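About Flullent

Hi, I'm Nkechi, and I started Flullent in a spare bedroom with one computer and a very patient sister. We do visual effects for small features and the odd TV series: matte paintings, wire removal, rain that the weather wouldn't give us.

Our first real job was Trarkesmont, a ghost story with 102 shots and hardly any money. I still love those foggy rooftops!

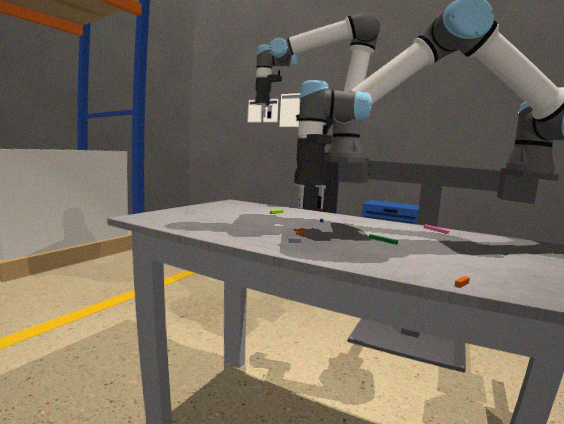 Halfdan Ladefoged joined me after that to run compositing, and Abrehet Mersha keeps our schedules sane. We're a bit loud at lunch. If you've got a script and a budget that don't quite match, write to us – we like those best.

Filed under: Studio, Who We Are

Comments

Begoña: Loved the rooftops in Trarkesmont, had no idea they were painted

O. Nieto: do you take interns in November?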